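Projects > Skerow > Datasets > table-clearing > README

Print this page | E-mail this page

We use cookies to remember your settings. Accept | Manage

# Skerow table-clearing set

Last edited 4 August 2023

Teleoperated recordings of a two-armed robot clearing crockery and rubbish from a table. An operator drives both arms by remote control. The set holds 1,894 episodes, and 57 of them are marked `bad` in the index.

Please read the next part before training on it.

## What we doubt

The project plan asked for 2,000 episodes, as if the number settled anything. We don't think it does. One person's habits run through whole sessions, and a policy will copy the habits as happily as the task. Macedo, our baseline, learned to pause before each grasp – the operators pause there to check their view.

We also distrust the `success` flag. It is set by the operator who has just done the work, and it says nothing about crumbs or grains of rice left behind.

Wrist views of the crockery work:

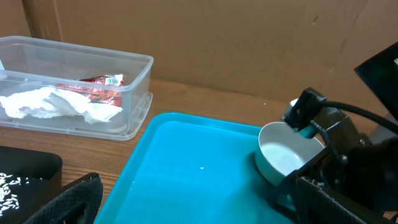
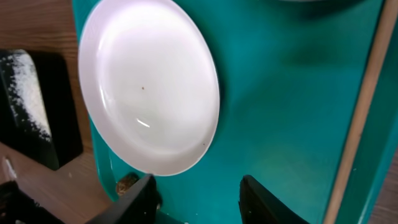 ## Files

- `episodes/` – joint positions, gripper opening and video
- `index.csv` – one row per episode, with operator code and flags
- `drivis.yaml` – settings for Drivis, the remote-control software

Sessions recorded before July use the older gripper scale. Convert them with `fix_scale.py` or the fingers will close too early. We have been caught by this twice.

## Splits

The test split has 65 episodes, all by operators who don't appear in training. Scores drop on it. If yours don't, check your loader first.

## Not suitable for

Claims about kitchens in general. It is one table. Stidudia, the follow-up set, is meant to vary the room and the lighting, but we have yet to see enough of it to recommend it.

Corrections go to the issue tracker, with the episode number.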